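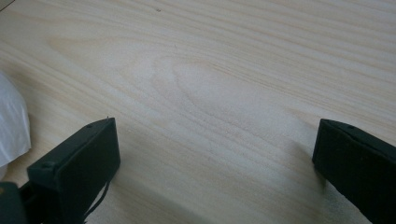 Notice to the Incoming Tenant, Room 47

The Bekdale Housing Office welcomes you to Rastbridge. Please read this notice before you unpack.

The table was left by the previous tenant, who held the room for 2 terms of lease and returned the key at 11:05 in the evening, in July. It is a pale wooden table. The office has inspected it and records the following.

The grain forms long arches near the middle, one inside another. Tenants have compared them to a river, a hill and an ear. The office takes no position.

There is a small dark speck on the wood. The previous tenant asked, in writing, that it not be sanded out. The request was granted, and it passes to you with the lease.

White material left on the table may be kept or handed in at the Pernach Street desk. It has not been claimed.

Tenants sometimes report that they sit down to write one letter and are still there at daybreak. This is permitted. Paper may be bought downstairs until nine.

Should you leave us, kindly wipe the table with a dry cloth and add your own request to the file. The file is kept in the drawer - you will find the earlier letters there, and you may read them.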